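Werkstatt-Tipps: Demonstrationen am zweiarmigen Messplatz aufnehmen

Von Leen Masri, Werkstatt Drimorau
Stand: 26. Oktober 2019

Die folgenden Hinweise richten sich an alle, die am Messplatz Beispiele für das Lernsystem aufnehmen. Sie ersetzen nicht die Einweisung durch Bilal Nassar. Vorausgesetzt wird, dass beide Arme referenziert sind und der Aufnahmerechner läuft.

1. Tisch vorbereiten

Tischplatte trocken abwischen. Sägespäne und Klebebandreste bleiben sonst über Dutzende Episoden im Datensatz und werden vom Modell als Merkmal des Arbeitsplatzes gelernt. Feuchte Tücher nur am Ende des Tages verwenden, das Holz braucht Zeit zum Abtrocknen und glänzt bis dahin anders.

Werkstücke erst auflegen, wenn beide Arme in Ruhelage stehen. Die Startpositionen stehen auf der Aufgabenkarte. Wo die Karte "frei" angibt, wird die Lage vor jeder Episode geändert, auch der Winkel. Wer das Teil nur verschiebt und nie dreht, erzeugt einen Datensatz, aus dem sich das Drehen nicht lernen lässt.

2. Kamerabild am Handgelenk prüfen

Vor der ersten Episode die Ansicht beider Handgelenkkameras öffnen. Die Fingerspitzen müssen sichtbar sein, sowohl bei geöffnetem als auch bei geschlossenem Greifer. Fehlt eine Spitze, sitzt der Halter schief. Schrauben lösen, ausrichten, mit der Lehre kontrollieren, wieder anziehen. Danach einmal über den gesamten Arbeitsraum fahren und auf Kabel achten, die vor die Linse geraten.

Der zweite Arm darf im Bild erscheinen und auch unscharf werden. Bewegungsunschärfe ist bis zu einem gewissen Grad erwünscht, das fertige System sieht im Betrieb dasselbe. Verworfen wird eine Episode erst, wenn das Werkstück während des Zugriffs nicht mehr zu erkennen ist.

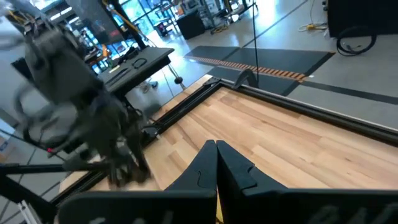
Wie viele Episoden braucht man für eine neue Aufgabe?

Für einen ersten Trainingslauf reichen 30 saubere Episoden pro Aufgabe. Damit lässt sich feststellen, ob die Aufgabe richtig zugeschnitten ist. Für einen belastbaren Stand rechnen wir mit 3,000 Episoden, verteilt auf mehrere Bediener.

3. Führen der Arme

Gleichmäßig führen, ohne Hast. Ein Zögern von ein bis zwei Sekunden vor dem Zugriff sieht harmlos aus, wird aber mitgelernt: Das System bleibt später an derselben Stelle stehen. Wer nachdenken muss, tut das vor dem Start der Aufnahme.

Den Greifer vollständig öffnen, bevor er abgesenkt wird. Halb geöffnete Finger stoßen flache Teile an und verschieben sie. Beim Schließen auf den Strom achten, der in der Statuszeile mitläuft. Bleibt er nach dem Zugriff auf Leerlaufniveau, ist nichts gegriffen worden, auch wenn es im Kamerabild so wirkt.

Bei zweihändigen Aufgaben hält ein Arm, der andere arbeitet. Die Rollen sind auf der Aufgabenkarte festgelegt und werden innerhalb einer Serie nicht getauscht. Sollen beide Varianten aufgenommen werden, bekommt jede eine eigene Serie mit eigenem Kürzel.

4. Fehlgriffe

Ein Fehlgriff ist kein Grund, die Episode abzubrechen. Neu ansetzen, korrigieren, zu Ende führen und die Episode mit "K" markieren. Korrekturen sind für das Training wertvoll, solange sie als solche gekennzeichnet sind. Abgebrochen wird in folgenden Fällen:

- Werkstück vom Tisch gefallen
- Arm gegen Rahmen oder Gestell gefahren
- Person im Arbeitsraum
- Zeitstempel der Kameras laufen auseinander

Abgebrochene Episoden nicht löschen, sondern mit "X" markieren. Sólveig Østergaard wertet sie getrennt aus, um Kollisionsgrenzen nachzustellen. Im Mai sind uns auf diese Weise zwei falsch eingetragene Gelenkgrenzen aufgefallen, die im normalen Betrieb nie angesprochen hatten.

5. Licht

Tageslicht ändert sich im Lauf einer Serie, das lässt sich nicht verhindern und soll auch nicht verhindert werden. Vermieden werden muss der Zusammenhang zwischen Licht und Aufgabe. Wenn Aufgabe A immer vormittags und Aufgabe B immer nachmittags aufgenommen wird, trennt das Modell die beiden anhand der Helligkeit. Deshalb die Reihenfolge täglich wechseln und im Protokoll eintragen.

Die Belichtung der Handgelenkkameras steht auf Automatik. Dreht das Handgelenk nach oben, regelt die Kamera auf die Decke und braucht beim Zurückdrehen einige Bilder, bis der Tisch wieder richtig belichtet ist. Nach einer solchen Bewegung kurz über dem Tisch verharren, aber nur außerhalb der Episode. Innerhalb der Episode das Handgelenk so führen, dass es gar nicht erst nach oben zeigt. 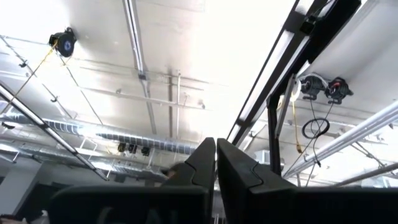

Wer die Automatik abschalten möchte, spricht das vorher mit Wissam Sabbagh ab. Feste Belichtung ist zulässig, muss aber für die gesamte Serie gelten und in den Kopfdaten stehen. Gemischte Serien lassen sich nachträglich kaum noch trennen.

6. Kabel

Kabel am Arm mit Klettband führen, keine Kabelbinder. Zwischen zwei Befestigungspunkten muss eine Schlaufe bleiben, die bei voller Drehung des Handgelenks nicht spannt. Prüfung: Gelenk langsam von Anschlag zu Anschlag fahren, dabei eine Hand am Not-Halt. Spannt die Schlaufe, zieht sie am Greifer, und das Gelenk arbeitet gegen eine Kraft, die in keinem Protokoll auftaucht.

Verlängerungen am Boden gehören nicht in den Laufweg. Netzteile der Kameras nicht mit Bohrmaschine oder Sauger an dieselbe Leiste hängen.

7. Benennung und Ablage

Der Name einer Serie besteht aus Aufgabenkürzel, Bedienerkürzel und laufender Nummer. Umlaute und Leerzeichen sind nicht erlaubt. Das Programm Besutlow nimmt beides zwar an, beim Export nach Orakzai gehen die Dateien dann aber ohne Fehlermeldung verloren. Im ersten Bestand von 1,984 Episoden fehlten deshalb 14, alle aus einer Serie mit "ü" im Kürzel.

Nach jeder Serie:

- Anzahl der Episoden mit dem Protokoll vergleichen
- die erste und die letzte Episode vollständig ansehen
- Markierungen K und X nachtragen
- Serie sperren, dann erst kopieren

Das Ansehen wird gern ausgelassen. Eine verschmutzte Linse fällt in der kleinen Vorschau nicht auf, in voller Auflösung sofort. Reinigen mit Blasebalg und Mikrofasertuch, kein Glasreiniger.

8. Pausen und Übergabe

Nach einer Stunde Führen wird gewechselt. Müde Bediener werden nicht langsamer, sondern ungenauer, was sich an der Zahl der K-Markierungen ablesen lässt. Bei der Übergabe bleibt die Aufgabenkarte am Platz liegen, und der neue Bediener fährt zwei Probeepisoden ohne Aufnahme.

Die Arme vor dem Verlassen des Platzes in Ruhelage fahren und die Freigabe entziehen. Greifer geöffnet abstellen, damit die Fingerbeläge keine Druckstellen bekommen. Beläge von Okley werden paarweise getauscht, auch wenn nur einer abgenutzt ist. Ersatz liegt in der Schublade unter dem Aufnahmerechner; das letzte Paar bitte bei Divina Layug melden.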